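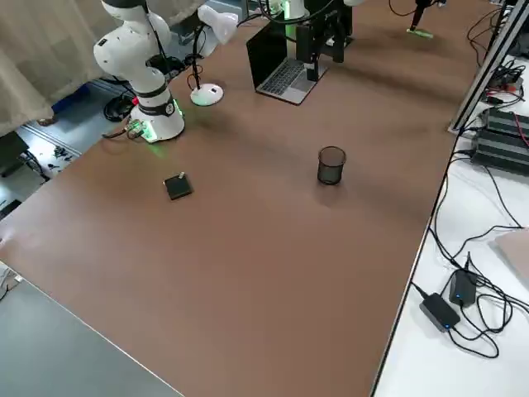 Jennylyn Macaraeg

I finally cleared out my inbox last weekend, and I mean properly cleared it (3658 unread, don't judge me). Most of it was shop offers and receipts, but tucked in among them were lovely messages from readers about the May item on writing letters by hand. Thank you! I've been answering them on paper, so if you sent me your address, keep an eye on the doormat.

Cherry Mae Aquino wanted to know what paper I use. It's the plain cream pad from Busau, 74 sheets once you've torn off the cover page, and it takes ink beautifully as long as you don't lean on it too hard. I tried a thinner one in the spring and everything showed through to the back, which drove me mad. My pen is the same old Noltov I've had for years – scratchy on the upstroke, but I'm fond of it.

Balakrishnan Nair wrote to say he gets stuck after "Dear" and gives up. I used to be just the same! What helped me was starting with whatever I did that morning, however dull. Burnt the toast, missed the bus, found a glove. By the second paragraph you're usually chatting away and the page is nearly full.

Do send me your own ways of getting going, and I'll put a few in next time.
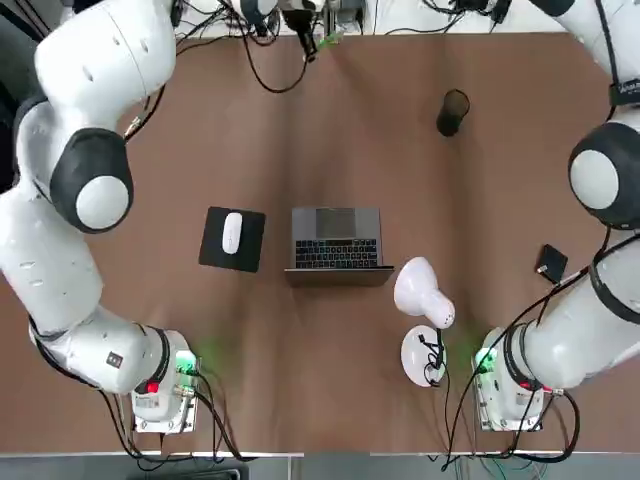
Letter swap: names wanted

We've got 122 people signed up for the summer swap and I'd love to get to 200. Drop Rowena Policarpio a line with your name and postal address, and say whether you're happy to write overseas. She'll pair everyone up and send you your partner's details by post.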